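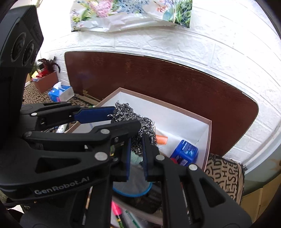 Ticket 337
Product: Flornero metal scrubber, dark grey and silver
Raised by: Sidra Sethi
Status: Reopened

2:10 pm, customer
Scrubber leaves grey marks on a white enamel sink. The Jirside listing says "safe on all kitchen surfaces". I doubt that was tested on anything. It also sheds little glittery bits, and I've had two in my thumb. Bought it in November, used it 11 times at most.

2:46 pm, support
Sorry to hear that. Please rinse the scrubber under warm water before first use and apply light pressure only.

3:05 pm, customer
I did rinse it. Light pressure doesn't shift burnt rice, so I'm not sure what the scrubber is for at that point. Is it stainless or plain steel wool? The listing says both.

3:31 pm, support
Our supplier Renden lists it as stainless. Marks may be residue from the cookware. Could you try it on a different surface?

4:20 pm, customer
Tried it on an old roasting tray, then a white saucer. Same grey streaks on the saucer, and that's never been near a pot. Bicarb and a damp cloth took most of them off. So much for cookware residue. It's been living in a box with pens and odds and ends, well away from the sink, so please don't tell me it's rust from storage.

4:38 pm, support
Escalated to Amaral returns desk. Refund or replacement within 14 days. Ticket closed.

4:41 pm, customer
Why is this closed? I don't want another one of the same. Refund please, and somebody fix the listing.

4:55 pm, support
Reopened. Refund requested. Listing query passed to Renden, no reply yet.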